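Second Yellow, Second Thoughts: What I Learned From One Amateur Soccer League
Sports Data Project, Final Report
February 2018

So for my project I picked the Wonetden Sunday League, mostly because I grew up going to those games and partly because their match sheets are all scanned and free to download. I wanted to know if going down to ten players hurts a team as much as everybody on the sideline says it does. My dad swears it's the end of the world. My old coach used to say ten play harder than eleven. They can't both be right!

The league has a main season and a cup, and I used both. After I threw out games that were abandoned or had half the sheet missing, I was left with 206 matches. I really wanted more, but two of the older folders on the league site just don't open, and I emailed twice and gave up.

Getting the data in was the boring part. I typed every sheet into a spreadsheet by hand (goals, minute of each goal, cards, minute of each card), and it ate most of my December break. The handwriting on the Stalanard home games is terrible. There's one referee whose 1s and 7s look exactly the same, so I had to check those against the match write-ups in the club newsletter, and in one game I had a player sent off in the 71st minute who had come off at halftime. It was the 11th minute. He was a different guy anyway.

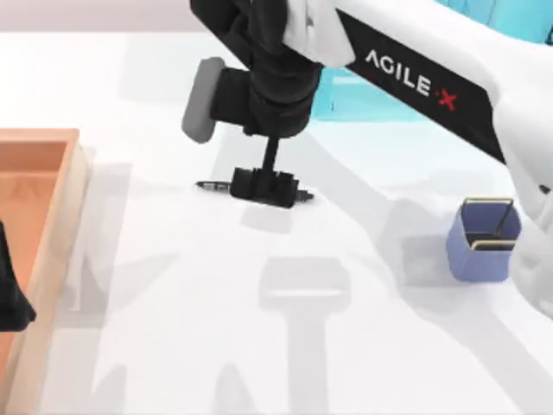
Figure 1. AgileX arm and black gripper over a white tabletop (computer rendering).

Once it was all typed up I went looking for the red cards. There were 28 matches where exactly one team had a player sent off, and I left out the ones where both sides lost somebody, which got messy fast. For each one I wrote down the score when the card came out and the score at the end. Then I asked a really simple question: did the short-handed team do better, worse or the same from that minute on?

In 9 of the 28, the team with ten players outscored the other side for the rest of the game. I was not expecting that many. My favorite is Escobar away at Surkeo, where Escobar lost their center back before halftime, were already a goal down, and came back to win 3-2. I read that sheet three times to make sure I hadn't flipped the columns.

Before anybody gets excited, a lot of the reds came late. If you get sent off in the 88th minute there isn't much game left for anything to happen, and those matches mostly ended with no more goals at all. I tried looking only at cards in the first half, but that left me with such a tiny group that I don't trust what it says, so I kept it out of my results.

The other problem is that good teams get red cards too. Surkeo were top of the table for most of the season and they were also the dirtiest team in my spreadsheet by a mile, so when they win with ten I can't really tell if that's grit or if they were just going to win anyway. My instructor suggested comparing each team to its own normal scoring rate. I did that for the four biggest clubs and the short-handed numbers dropped for three of them, which makes my dad look a little smarter than my coach.

What would I change? I'd start typing earlier, for one thing. I'd also write down which players got sent off by position, because losing a striker and losing a goalkeeper can't be the same, and I only thought of that when I was nearly done. The sheets do list positions, at least for the home team.

The full spreadsheet is in the class folder, with the sheets I wasn't sure about marked in yellow.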